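The Upstairs Bathroom at Wunwood

My aunt left me the house at Wunwood along with its debts, its pear trees and its plumbing, and I believe she was fondest of the plumbing. She had run the place as a boarding house for most of my childhood, back when the train still stopped at Darnelgate and people got off it wanting a room, and she held firmly to the idea that a guest will forgive a thin blanket and a gray egg if the bathroom is right. So the bathroom was always right. The roof leaked, the stairs complained, and there was one bedroom where you had to ask the window politely before it would open, but the bathroom was right.

I drove up on a Monday in October with the back seat full of boxes and the key in an envelope on my lap, and I had made up my mind to sell. I want to be fair to myself about that. I had a sensible job and a sensible apartment, and the figure in my head was the 1580 dollars the county wanted in back taxes, which I did not have lying around and did not care to go looking for. I meant to stay one night, sort the good china from the bad, and drop the key at the agent's office on my way home.

Well, the china took longer than I'd planned. My aunt had wrapped every saucer in newspaper, and I am a person who cannot unwrap a newspaper without reading it, so by suppertime I had learned a great deal about the price of hay and had unwrapped 11 saucers. I ate crackers on the back step. The pears had come down all over the grass and the wasps were at them, very slow and drunk, and down the hill I could see the sign for the Vasiliauskas bakery still lit up the way it used to be when I was small and got sent down for rolls in my pajamas and rubber boots.

I should explain about the rolls. My aunt ordered 13 every morning whether the house was full or not. If there were eight guests she gave them one each and the rest went in the blue tin, and if there was only one guest, some poor salesman on his way to Vuner with a sample case, he got a roll and then another and then had two more pressed on him in a paper bag at the door. I asked her once why she didn't just order fewer. She looked at me as if I'd suggested burning down the porch, and said what if somebody came.

I thought about that on the step longer than I intended, and then it was dark, and I went in and made up the bed in the front room with sheets that smelled of cedar.

Sometime past midnight there was a knock. I came down in my coat with a saucer in my hand, I suppose to throw, and there on the porch stood a man and a woman and a sleeping child slung over the man's shoulder like a sack of meal. Their car had quit on the Vuner road. They had seen the porch light, which I did not remember turning on, and they wanted to know was this still the boarding house, because the woman's mother had stayed here once and never stopped talking about it.

I opened my mouth to say no. I had the whole sentence ready, it was a perfectly polite sentence, and what I said was that the stairs were steep and they should mind the child's head.

I put them in the room with the difficult window. I found towels. I stood in the hall listening to the water run, and the woman called out through the door, tired as she was, that her mother had been right about the bathroom.

In the morning I was at the bakery before it was light, in my coat and my aunt's boots, and when the girl behind the counter asked how many, I told her 13.

I never did get to the agent's office. The taxes got paid in the end, in pieces, and the roof got looked at, and I took my aunt's first rule for my own and spent the first real money on the room at the top of the stairs.

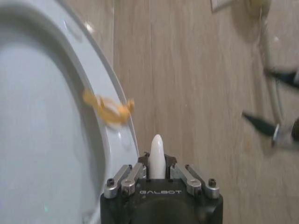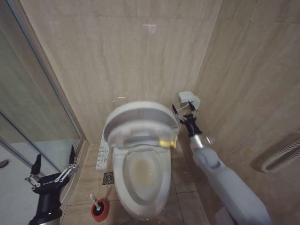

Marguerite thinks I ended it too soon. She read this over twice at the kitchen table and says I ought to have told what became of the child, and whether the family ever came back, and that anyone who has sat through that much about rolls is owed at least one scene of somebody eating one.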